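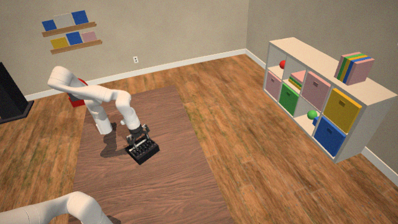 Zosteck is a motion planning and scene simulation package for robot arms, developed at Dirnemton and first released in November as a successor to the Pruitt planner. It accepts a model of a room and of the arms in it, and returns joint paths that keep every link clear of walls, furniture and other arms. Carrying tasks are handled by attaching the held object to the model of the arm, so that a tray in the gripper is checked for collisions in the same way as the gripper itself. Where a second arm reaches into the same area, as at the lower left, the planner treats its links as moving obstacles and assigns each arm a time window.

Planning

The planner works in two stages. A sampling stage searches for any path that avoids contact, and a smoothing stage then shortens it and limits the speed of each joint. Up to 4 arms may share one room model. The standard test set, known as Trurkdale, contains 190 furnished rooms and 600 carrying tasks. Rooms differ in floor texture, lighting and furniture, and a task counts as complete only if the object is set down within its target area. Version notes dated 30/01/2018 list 117 tasks as unsolved under the default settings, most of them in rooms with low tables.

Perception

Zosteck can render views from a virtual camera mounted near the gripper. These are used to train and check the software that separates objects from their background. Cast shadows are a known source of error – early builds often marked the edge of a shadow as the edge of a solid object. The renderer can therefore switch shadows on or off for each light, and the same view may be saved both ways for comparison.

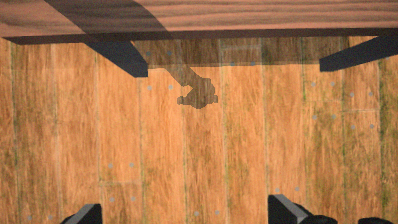
Simulated view past the open gripper, with the shadow of the arm on the floor and a table beyond.

Limitations

Soft items such as cloth and cable are not modeled. Contact between fingers and object is simplified, and slip is not computed. Room models must be supplied by the user – the package has no tool for building them from sensor data.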